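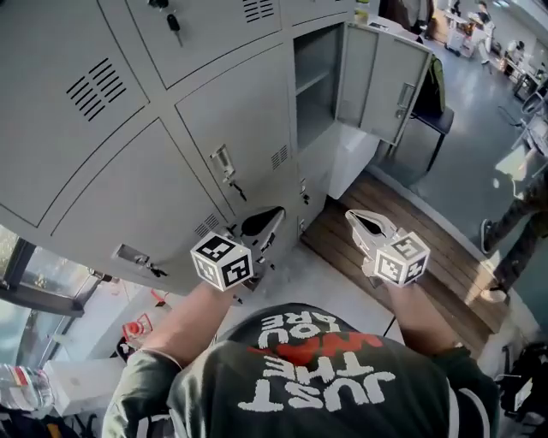 Locker bank with the slatted floor mat alongside

Tevum Shared Workspace
Minutes of the Members' Meeting
17 July 2025

Chair: Ayane Miyazaki
Represented: Zelon, Minia, Chowdary, building office
Notes taken by the building office
Meeting opened at 10 a.m. in the open work area.

1. Minutes of the last meeting

Accepted with one change. Under "Kitchen," the dishwasher repair was paid by the building office and was not shared among members. The text has been corrected in the shared folder.

2. Lockers

Most of the meeting was spent on this item.

2.1 Keys. The building office reported that keys are being left in the locks, both on closed lockers and on lockers whose owners have gone home. Minia said its staff leave the key in during the day when they go back and forth and would find it a nuisance to stop. Zelon asked that the rule be the same for everyone. After discussion it was agreed that a key may stay in the lock while the person is in the building and must be taken out at the end of the day. A key found in a locker overnight will be held at the front desk.

2.2 Spare keys. The spare key box has not been checked against the list since December. Chowdary has two keys with no tag and does not know which doors they fit. Ayane Miyazaki offered to go through the box with the building office and try the untagged keys. New tags will have the locker number only, with no company name.

2.3 Deposit. The key deposit stays at $10. Minia asked if a company could pay one deposit for all its staff. The building office would prefer to keep it per key, as refunds are easier to track. Left as is.

2.4 Lost keys. The locksmith charges $195 per visit, whatever the number of locks. Members thought it unfair to put a full visit on one person. Agreed to save up lost-key jobs and have the locksmith come once a quarter, with the cost split among the people concerned. Anyone who needs a locker opened sooner can ask for a visit and pay for it.

2.5 Doors left open. Zelon raised the matter of locker doors standing open into the walkway. A member of its staff walked into the edge of one last month and bruised an arm. Everyone is asked to close the door after taking things out, including when the locker is not locked. The building office will also look at the hinges on the lower row. Some of those doors swing back out unless the latch is turned all the way.

2.6 Assignments. The current list has 38 names on it. Several people on the list have left and at least one company has staff sharing a locker without being listed. Each company will send an updated list of names to the building office. Lockers with no name against them after that will get a notice on the door for two weeks, then be cleared. Anything taken out goes in a labeled bag behind the front desk.

2.7 What can be stored. Short reminder, no change to the rule. No food overnight, no wet clothing or towels, nothing pushed up against the vent slots. Coats should go on the rack by the entrance, which has room on it most days.

3. Floor mat

The wooden slatted mat beside the lockers was discussed. Minia likes it because people can stand on it to change shoes. Chowdary said the mat slides on the polished floor and asked for it to be removed. Agreed to keep the mat and put a non-slip underlay beneath it. The building office will buy the underlay and cut it to size. The cleaners will be asked to lift the mat when they mop and not go around it. If it still moves, the matter comes back to the next meeting.

4. Ceiling, light and air
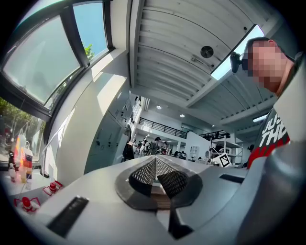

Ceiling vent and skylight over the work area

Zelon reported glare from the skylight on its desks in the early afternoon and asked for a blind. The building office has one price so far, which is above what is left in the budget for the year. A cheaper fix would be to turn the desks. Zelon will try that first and report back.

Minia said the air from the round ceiling vents is too cold for people seated under them. Chowdary, at the other end of the room, finds it too warm. The building office explained that the vents are on one control and that the flow at each one has to be set by hand from a ladder. The maintenance contractor will be asked to adjust them on the next regular visit. Members are asked not to tape cardboard over the vents.

The long fluorescent fixture under the lower part of the ceiling was reported as humming. The building office will have the contractor check it on the same visit.

Members asked if the lights could go off automatically at night. The building office will find out what a timer would cost.

5. Chairs and walkways

Chairs are ending up in front of the lockers and staying there. Anyone who brings a chair over to sit and sort out a bag should take it back afterward. Clothes and cloths left on chair backs make it hard to tell which seats are taken. Ayane Miyazaki asked that each company talk to its own staff about this so there is no need for another sign.

Chowdary asked for the walkway to be marked with floor tape. Zelon was against it because of the residue it leaves. No decision.

6. Budget

The amount left for furniture and small repairs this year is $2000. The underlay, key tags and hinge work will come out of this. The skylight blind would not fit within it. Members agreed to hold back any new furniture until the contractor's figures are in.

Minia asked about adding a second locker bank. The building office said the wall by the printer is long enough but the outlets would be blocked. It will be looked at again when the updated lists show how many people are without a locker.

7. Points raised from the floor
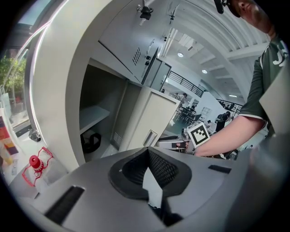

Compartments, vents and keys on the locker fronts

Can a company swap lockers so that its staff have them next to each other?
Swaps are fine if both locker holders agree. Both keys go back to the front desk the same day so the list can be changed, and no new deposit is charged.

Chowdary asked that the front desk hours be posted by the lockers. Agreed.

Zelon would like the shelves inside the compartments to be removable for people with larger bags. The building office will check with the supplier.

8. Actions

Building office: buy mat underlay and key tags; check lower row hinges; brief the cleaners on the mat; book the contractor for vents and light fixture; price a light timer; ask the supplier about shelves; post front desk hours.
Ayane Miyazaki: sort the spare key box with the building office.
Zelon: try the new desk layout under the skylight.
Zelon, Minia, Chowdary: send updated locker names; remind staff about keys, doors and chairs.

9. Next meeting

Date to be set by email once the contractor has been. Items for the agenda go to the building office.

Meeting closed at 11:20 a.m.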